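Notebook – sim demos, block task
6/11/23

3 comments · 6 shares

Big day! The Losar set is finally past the point where I can believe in it. 3267 episodes on disk as of this evening, all in the new format, and the loader eats the lot without a single complaint. I ran it twice because I didn't trust it the first time.

Carrying on from the last entry: the trouble was the resets. The old script put the blocks back with far too little spread, so the policy had learned a lovely smooth reach to one patch of table and not much else. Shift a block by a hand's width and it still went for the old patch, very confidently. Great fun to watch, useless as a result. The new reset script draws the start poses from the whole reachable area, throws out any draw where two blocks overlap, and saves the seed with the episode so we can replay it exactly. (The seed goes in the header now, not in the file name. Please don't rename anything by hand.)

I've also turned the clutter on. Bramwell had it off by default, and I only found that by reading the config line by line over lunch. With it on, odd things turn up on the table that have nothing to do with the task, and the arm has to learn to leave them alone. I was expecting the scripted demonstrator to fall over straight away, but it coped really well – 30 test episodes, and the only bad ones were where the planner took the long way round and ran out of time.

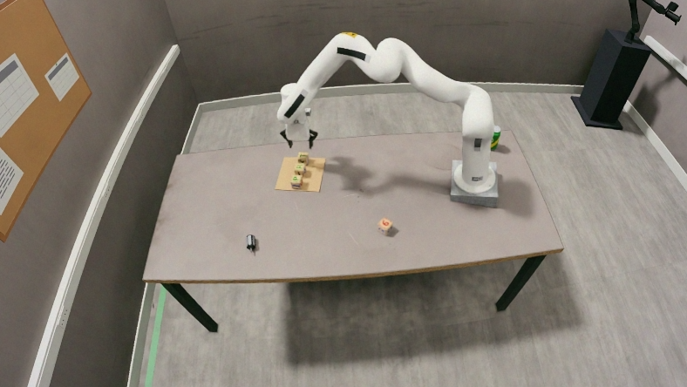
Cubes are such a good choice for this. They're simple to grasp, quick to simulate, and the character on top gives the language side something to hang on to. I want the instructions to name the block by its character in half the episodes and by where it sits in the other half, then see whether the model mixes the two up. My bet is that position will be the harder one, especially when the blocks are close together and the fingers have to come down between neighbours. Those are the episodes I'm keenest to have more of. The sampler can be weighted for it, it's one number in the Losar config, and I've bumped it up for tonight.

Shadows: leaving them on. It costs render time but the last batch without them looked flat, and the model trained on it was poor at judging height near the table. It kept closing early. Light direction is now drawn fresh each episode as well.

Things still wrong:
– gripper state is logged one step late compared with the images. Fixed in the Dolell branch, not merged yet. Old episodes need shifting by one, I'll write something for that.
– about-to-drop cases are missing altogether. The scripted demonstrator never fumbles, so the model never sees a recovery. Need some hand-driven ones, or noise on the actions partway through.
– Doltex export still writes depth in the wrong units. Divide for now, and put a note in the readme if you use it.

Overnight: 400 more episodes, clutter on, close-neighbour weighting up, seeds following on from the last batch. If the disk fills, kill the job and keep what's there, each episode is closed off properly as it finishes.

Tomorrow: retrain from scratch on everything, same settings as June so that we can compare. Then the held-out layouts. I can't wait to see that reach curve!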